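Club News | Junior and Adult Tennis
December | Posted by the newsletter editor

Winter league: Bratville hold on at Grastholm

Bratville came away from Grastholm with a 5-4 win that keeps them second in the winter league with two rounds left. Santoro lead by 2 points and have the easier finish on paper, with both of their remaining matches at home. Zundent are third after losing their doubles points at Santoro.

The match was closer than it needed to be. Bratville won four of the six singles, including both of the top two, and needed one doubles rubber to finish it. The first pair lost in straight sets and the second pair went down in a match tiebreak after leading 7-4. That left everything on the third court, where the Bratville pair dropped the first set, took the second 6-3 and won the tiebreak 10-8. Play finished just before 10 p.m., and the lights went off on the other two courts while the last points were being played.

Grastholm stay fifth. They have lost three matches by a single rubber this season and are better than their place in the table suggests. They are also the only team to have beaten Santoro.

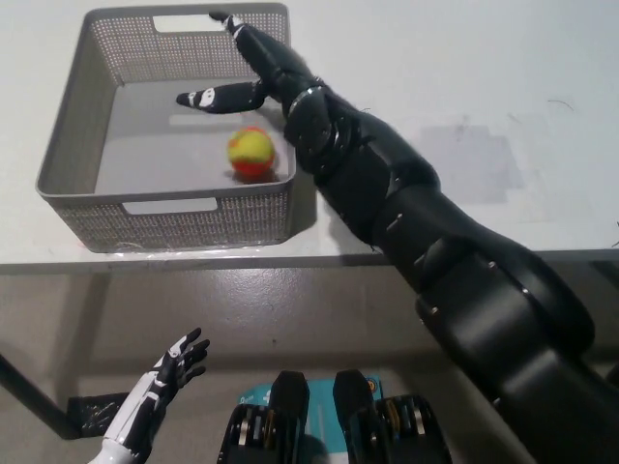 One Grastholm member wrote in afterward to say that the match tiebreak is the wrong way to settle a league doubles, and that a full third set would have suited both teams. The league has used the tiebreak for the past four winters because indoor court time runs out. Any change would have to be voted on at the spring meeting, and clubs can send proposals in up to the end of February.

The junior section had a good month as well. The under-10 team won two of their three matches on the short courts and drew the other. Entries for the junior winter series across the four clubs reached 161, up 37 on last year, and most of the increase is in the under-8 and under-10 groups. The under-14 girls still need one more player for the January fixtures. Anyone who has played at least one series event is eligible.

Adult box leagues close at the end of the month. Unplayed matches will count as zero for both players, so please arrange them soon. Results go on the sheet by the office door or by email.

Court fees for the new year stay the same for members. Guests will pay a dollar more per hour after 6 p.m. The indoor season card is still $100 and can be bought at the desk.

Bratville's next match is at home to Zundent, first serve at 6:30 p.m. Santoro host Grastholm the same evening.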